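How to clean and restring an opal or pearl necklace at home

By Valbona Dimitrov
13 comments | 2 shares

Opals and pearls are both softer than people expect, and most of the damage I see on the bench comes from cleaning. Someone has used a jewellery dip meant for diamonds, or left a strand in an ultrasonic bath, and the surface has gone dull. Neither can be put right easily. What follows is the method I use at the Jendcombe shop for strands that are sound but grubby, or where the thread has started to stretch.

You will need a bowl, lukewarm water, a drop of mild soap with no scent or colour, two soft cloths, silk thread with a needle attached, a pair of fine tweezers, small sharp scissors and a beading board. A folded towel will do if you don't have a board.

Checking the strand first

Hold the necklace up by the clasp and look at the gaps between the beads. If you can see thread, it needs restringing. Look at the drill holes too. Chips around the hole usually mean the beads have been rubbing together, and a badly chipped bead should be left out.

With opals, find out whether they are solid or doublets. A doublet is a thin slice of opal glued to a dark backing, and water can get into the join. Wipe doublets with a barely damp cloth and go no further. If you bought the strand second-hand and can't tell, treat it as a doublet.

Cleaning

Put one cloth in the soapy water, wring it out well and wipe each bead in turn. Don't soak the strand. Wet silk stretches and takes a long time to dry inside the holes. Go over everything again with plain water on the cloth, then lay the necklace flat on the dry one and leave it overnight.
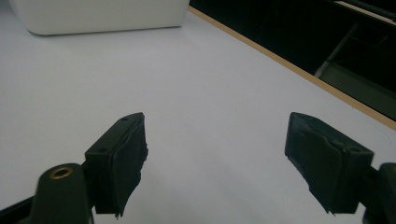
Restringing

Lay the dry strand on the board in the order you want to keep. Graduated necklaces are easy to muddle, so cut and move a short section at a time – never the whole strand at once. Throw away the old silk, as it can't be used again.

Tie the new thread to the clasp with a double knot. Add the first bead, make a loose overhand knot after it, put the tips of the tweezers through the loop and slide the knot down until it sits against the bead. Pull the thread tight as you draw the tweezers out. Repeat to the end, finish on the other half of the clasp and pass the needle back through the last two beads before trimming.

My first attempt took a whole evening and the knots were uneven. Mieke Koster, who taught me, made me cut it all off and start again. A strand of 107 small pearls is a long job for a beginner, so practise on glass beads.

Storing

Keep the finished necklace flat in a soft pouch, away from harder stones. Put scent and hairspray on before the necklace – both will mark pearls over time.

Back to top
Contact the workshop | © Van der Linden Jewellery, Jendcombe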